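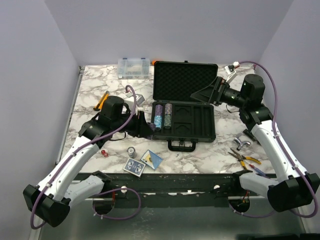
Left arm drops out mid-task and falls on the work

I have a two-arm bench cell, Wendov arms on a Werkitz frame, and the left one keeps losing its wrist motor. It stops answering, the controller cuts power to that whole arm and it sags onto whatever is underneath. The job at the moment is packing poker chips into a foam-lined carrying case and closing the lid, so it comes down on the tray. The purple cable on the left loops from the base over the white link and then arches above the wrist motor, and I think that is where the trouble starts. The right arm has never done it. It has happened 6 times since November, always with the arm stretched out towards the middle. I've swapped the motor and it made no difference. Log just says "bus timeout". Any ideas before I order another one?

Posted 2022-04-06
2 shares

3 answers

Sounds like the cable and not the motor. Switch off, prop the arm up, then move it by hand through its full reach and watch the clips. If the cable goes tight at any point it is pulling on the plug. I had the same fault on a Zeton arm and the crimp had gone inside the connector, looked perfect from outside. Mine lasted up to 3,000 cycles before it showed. Make a new cable 72 mm longer and put the slack at the wrist, then fix it on both sides of the joint so the plug takes no load. Check where it goes through the floor panel too, bare metal edges will cut the jacket. Use a grommet.

18 votes, 4 comments

Try updating the firmware. Worked for me on a Jemal.

1 vote, 2 comments

Agree with the first answer, but sort out the drop as well. A timeout on one motor shouldn't leave the arm limp. See if your controller has a hold or slow lowering setting for lost comms, and keep your hands out from under it until you've tested that. I'd also clear the knife and the pliers off the table before running it again. Replace the cable every 1,000 hours and write the date on it.

9 votes, 1 comment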